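Joltammont food co-op to move into former shoe store

18/04/2021

The Joltammont food co-op will leave its rented space on Parnine Street this November and reopen in the former shoe store on the corner of Uibo Lane, members decided at their spring meeting.

The vote was held by mail and online over 12 days. Of the ballots returned, 428 were in favor. The result was read out on Thursday evening's call and entered in the minutes without objection.

The co-op has been on Parnine Street since it opened with a few shelves of dry goods and one used refrigerator. The lease there runs out at the end of the year, and the owner of the building has said the rent will go up if it is renewed. The board began looking at other sites last summer and visited four of them before settling on Uibo Lane.

The new store has a loading door at the back, which the present one lacks. Deliveries now come in through the front during opening hours, and shoppers have to wait in the aisle while the carts go by. The floor area is 2,000 square feet, enough for a second register and a longer produce wall.

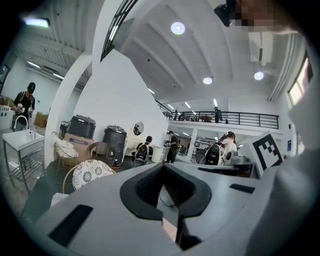

Valdis Rimkutė said the move was overdue but asked the board to keep the bulk bins close to the entrance, where older members can reach them without walking the length of the store. The board said the floor plan had not been drawn yet and that the bins would be discussed in May.

Parking was the main complaint in the written comments. The Uibo Lane corner has no lot of its own, and the spaces on the street are metered until six. Members who live on the north side said they now park for free behind the old post office and would be less likely to stop in for a small order. The board has asked the town for two short-stay spaces by the side door. The town has not answered.

Several members also asked about the bus. The line that stops on Parnine Street passes one block from the new store, and the walk from the stop is level. There is no bench or shelter there at present.

The work inside will be done by Dorkatano, a local contractor that also fitted out the bakery on the same block. The old carpet will come out and the floor underneath will be sealed. New wiring is needed for the coolers — the shoe store ran on a single panel — and the board expects that to be the slowest part of the job. Work can't start until the town signs off on the permit.

Costs will be met from savings and from member loans. The loans are for a fixed term, and members may lend as little as they like. No one is required to lend, and the yearly membership fee stays the same.

What will change on the shelves

The produce section will grow the most. The co-op now buys from a small group of farms in the county and turns down part of what they offer in late summer for lack of cooler space. Growers have been told they can plan on larger orders of squash, beets and potatoes next year.

Fruit from outside the region will still be sold. Members were asked in the same ballot whether the co-op should stop carrying it in the winter months, and most said no. Kiwis, citrus and bananas will stay on the list, with the place of origin written on the shelf card as it is now. Loose fruit will be priced by the pound, and single pieces can still be bought.
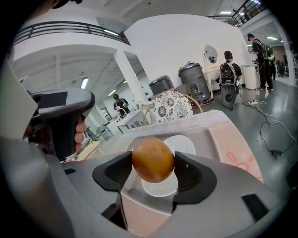
Hours and pickup during the move

The Parnine Street store will keep its present hours through the summer and into the fall. It will close for one week in November while the shelving and coolers are moved. Standing orders will be paused that week, and members with a weekly box will not be charged for it.

Preorders can be picked up from the loading door on Uibo Lane once the coolers are running, even if the front of the store is still closed. A notice with the pickup times will go out with the October newsletter and will be posted by the register.

The board is looking for people to help pack and carry during the closed week. Shifts are four hours, and each one counts toward the member discount. The sign-up sheet is at the front desk.

The next members' meeting is in May, by phone and online, with the floor plan and the parking request on the agenda. Comments can be left in the box by the door until then.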